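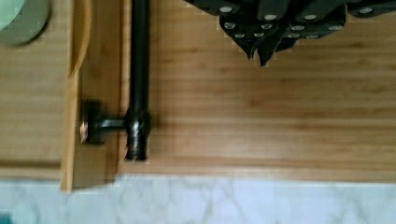
Wrist camera view, fingertips just over the bamboo board

Is the Rindeo countertop arm kit good enough for kitchen tasks at home?
Posted in Home Robotics > Kits and Reviews
Tags: rindeo, wrist camera, gripper, kitchen

Volodymyr Tkachuk
I've had the Rindeo kit on trial since February and I love this thing! It's the bundle with the arm, the two-prong gripper and the little wrist camera, $2149 without the Sostari base plate. I want to use it for small kitchen jobs: picking up spoons, moving a bowl from one side of the counter to the other, maybe wiping down later on if I get brave.

Before I pay for the full kit I'd like to hear from people who have lived with one. The picture at the top is what the wrist camera gives me on my bamboo board. I have a black rail right next to the board on a short standoff, and it throws a shadow onto the bamboo. Does that kind of shadow bother the Lisetti software when it looks for edges? Also, the main board and the raised wood panel to the left of it sit at different levels, and I'm nervous about the tips catching there. Is the height setting something you do once, or every time you start up?

The arm is so smooth, by the way. I spent a whole evening just making it go up and down.

61 people found this helpful

mapleandsolder
Oh, you're going to have fun with it! I bought mine after borrowing a neighbor's and I use it nearly every day.

On the shadow: yes, it can matter, but it's easy to deal with. Lisetti finds edges by contrast, and a dark band next to a dark rail can get read as one fat object. Go into the surface menu and run "learn background" with the lights the way you normally have them. Then do it again with the lights changed. It keeps both, and mine stopped seeing phantom objects after that. Mine was a towel bar, so pretty close to your setup.

On the height: set each surface separately. In your picture you have the marble along the front, then the board, then that raised panel, and I'd save all of those as their own zones. Bring the tips down slowly over each one, stop short, and slip a piece of printer paper under them. When the paper drags a little, save it. Draw the zone for the board so it stops well before the rail, because the camera sits to one side of the fingers and the gap always looks more generous on screen than it is. I learned that with a paper towel holder (it survived).

I redo the heights when I've moved the base or changed fingertips. Otherwise I leave them alone for weeks.

The part I'd warn you about is thin spoons on a flat board. The stock tips are pointy and they like to push a spoon along before they get hold of it. The soft tip covers fix most of that. I run the grip force at 66 percent with the covers on and it's been great for wooden utensils.

pjr_tinkers
get the base plate. mine walked across the counter without it

Yurchenko
I agree with nearly all of the above, and I'd add one thing about the bolts on the gripper plates. Check them with the small hex key after your first week. I had 2 that needed a quarter turn, and the camera image got noticeably steadier once they were snug.

The bowls work better than I expected! Go for the rim with one finger inside and one outside, and approach from straight above. For wiping I'd wait. There's a beta for it in Lisetti, and it does fine in the middle of a counter, but it gets timid near anything mounted, so it would probably leave you a stripe beside that rail.

If the trial arm is already smooth for you, I'd keep it. Mine is still my favorite thing in the kitchen.

Volodymyr Tkachuk
Thank you all, this is so useful! Saved the zones tonight with the paper trick, and ordering the tip covers and the plate.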